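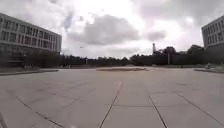
The Endless Chapter: Why Web Serials Forget How to Stop

The first 10 chapters of a web serial are usually the best ones, and the sites that host them know it. Those chapters are free. They have a hook, a fight, a humiliation, and a hint that the quiet kid sweeping the temple steps is the reincarnation of something terrible. Then comes the lock icon, and from there you buy your coins and take your chances.

I spent most of the spring reading on Jukilier, one of the newer platforms for progression fantasy, and I want to be fair to it. The app works. The search is decent. Readers leave long, affectionate comments under chapters in which, as far as I can tell, a man sits in a cave and breathes.

What I don't buy is the pitch. Jukilier tells writers that serial fiction is "freed from the limits of the book." I have heard this before, mostly from people selling subscriptions by the month. A book's limits are what make somebody decide which scenes matter. Take them away and you get The Ninth Furnace of Vemthorpe, a serial that stood at 788 chapters when I gave up on it and had just announced a new continent.

I liked Vemthorpe, for a while. The hero is a failed alchemist who can taste the ingredients in any potion, which is a small, odd power, and the early story makes good use of it. He gets poisoned a lot. He learns who is lying to him from what they pour. Around the time he enters the Imperial Tournament, though, the tasting drops out, and he starts hitting people with a glowing fist like everyone else on the front page.
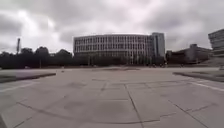 The plaza under heavy cloud, with the long curved building on the far side.

Fans will say I quit too early. Fans always say this. The advice on the Vemthorpe forum is to push through until chapter 300, when "it gets good again." That is several novels' worth of reading on credit. I can't think of another kind of entertainment where people would put up with it, except possibly golf.

The trouble is built into the pay. Jukilier splits revenue by chapters unlocked, so a writer who finishes a story has cut off their own income. A duel that needs one chapter gets five. The bystanders gasp, then each bystander explains why he gasped. A cousin arrives to be rude and get beaten, and after him the cousin's uncle, who is ruder and takes longer. None of this is because the writers lack talent. They are doing piecework, and the pieces are short.

Defenders like to bring up the Victorians at this point. Serial novels were padded then too, they say, and now we teach them in school. True, as far as it goes. But we teach the ones that ended, and we skip an enormous pile of the rest.

There are other ways to run a site. Stustel, which is smaller and uglier, asks writers to post an outline with a planned final chapter before the story can be listed. They are allowed to miss the target, and plenty do. Even so, the difference shows up in the reading. Villains introduced early come back for a purpose. Side characters have something to want.

I read 2 complete serials on Stustel in the time it took Vemthorpe's hero to cross a desert. One was pretty bad, a revenge story with a talking sword that thought it was funny. The other, Salt for the Beaudoin Dead, was about a family of gravediggers who collect debts from ghosts, and I would happily hand it to anyone who thinks the genre is all fists and cousins. Its magic has costs that stay costly. Its last chapter is short and a little mean.
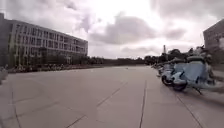
Parked vehicles and a grey facade beside the paving, under an overcast sky.

I'm not ready to call Stustel the future. Its audience looks tiny next to Jukilier's, its payments to writers are modest, and the planned-ending rule could easily be dropped the moment a hit series wants to keep going. Platforms tend to find their principles flexible when the traffic is good. I'd like to see what happens to that rule after a year or so of growth.

In the meantime, some practical advice. Before you spend a coin, check the newest chapter as well as the first. If the hero is still collecting insults from strangers at an auction, close the tab. Read the one-star reviews written by people who got past the halfway point - they are better critics than the five-star crowd, and they paid more for the privilege. And if the author's note at the bottom promises that the real story is about to begin, look at the chapter number before you believe it.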